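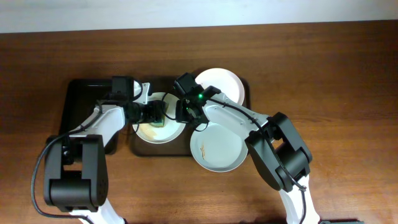 Progress Report No. 2

Kullura kitchen handling project: open day at the Trurden site

We held the open day in March, as agreed in the grant plan. Keerthana Kurup ran the demonstration and Cheuk-hei Yip looked after visitors. The task was dish washing by two arms, one to steady a plate and one to hold the sponge. Guests from Fusari came for the morning and asked mostly about breakages and cleaning time. 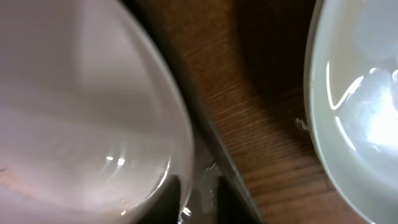
Kullura Applied Handling Team

Bowls remain harder for us than flat plates. Glare on glazed surfaces affects the wrist cameras, and Viktória Tóth is working on the lighting. We also want a firmer grip on curved rims — the present fingers were chosen for boxes. Dalal Tannous has asked for two new sets, at a total cost of 3815, which is within the equipment budget. 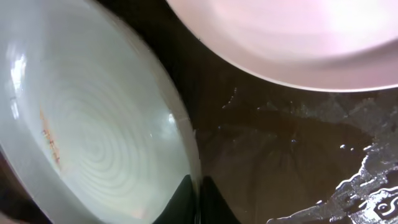 Water on the worktop is the other open matter. Visitors raised it more than once, and King-fai Wu will look at a raised edge and better drainage before the next session. Dried food still needs a clear pass mark, so that we and Fusari judge a clean dish the same way. A draft goes to them in April. We ask for no change to the timetable.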